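Trasumero Planning Guide, Section 2: Before You Order

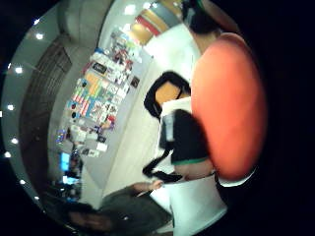 Fig. 2-1. Store interior with shoppers near the display wall.

1. Price one hand-held gripper first. The Gustero kit lists at $530. Add $100 for a mount and spare cards.

2. Borrow before you buy. Take the loaner into a busy store and check how the lens copes with ceiling lights and packed shelves.

3. Watch your thumb. Held close to the lens, it can fill much of the view.

NOTE: The sales sheet promises 1,000 usable clips per kit. We would not budget on that.

CAUTION: Do not sign the Niazi service plan ($600, not refundable) until your May trial is done. See Section 3.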